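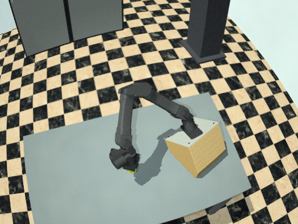 I have been making fairy gardens for longer than I want to admit, and I have an opinion that gets me in trouble at every miniature swap I go to. Most fairy gardens have too much in them. Way too much!

I started the same way everybody does. I bought a shallow bowl, a bag of potting mix, and one tiny bench. Then came a second bench (different color, I couldn't choose), a well, a mailbox, three toadstools and a family of hedgehogs. By September of that first year you couldn't see a single leaf. I had spent more than 200 dollars and what I had was a yard sale in a bowl.

My friend Shona Pirihi came over, looked at it for a good long while, and asked me where the garden was. I was pretty mad about that. I stewed for a week, and then I took everything out except the bench and the well, and I have been preaching ever since.

So my rule now is plants first. I let a new bowl grow for 40 days before a single house or fence goes in. Creeping thyme, baby's tears, a little dwarf mondo grass at the back for height - that's plenty. You get to see where the thyme wants to wander, and it always leaves you a gap somewhere, and the gap is where the door goes. I could never have planned my favorite one. It sits under a bit of fern and you have to bend down to find it.

Bevan Whitelaw, who sells at the same swaps I do, thinks this is snobby. He says people want a village, and kids especially want a village, with lots of little things to pick up and move around. He has a point about the kids. My niece would take his table over mine any day, and she has told me so. But a kid's garden gets played with, and that's a different animal from the one on your porch that you water and look at while the coffee brews. For a kid, sure, go wild, put in 100 hedgehogs.

Scale is my other gripe. A door that comes up to a gnome's knee, next to a snail the size of his truck! I used to mix anything with anything, and now I carry a little ruler in my purse and measure before I pay. If the door is 7 centimeters tall, then whoever lives there should be able to walk through it without ducking. Doesn't seem like a lot to ask.

And please go easy on the glitter gravel. It gets down into the soil and you will never, ever get it out. I am still finding it in a pot of sedum I repotted twice. Plain pea gravel makes a perfectly nice path, and so does crushed bark if you don't mind topping it up after a hard rain.

Bevan and I are sharing a table next time, his village on one end and my thyme bowl on the other. He's already asked if he can put one hedgehog in mine. I told him I'd think about it.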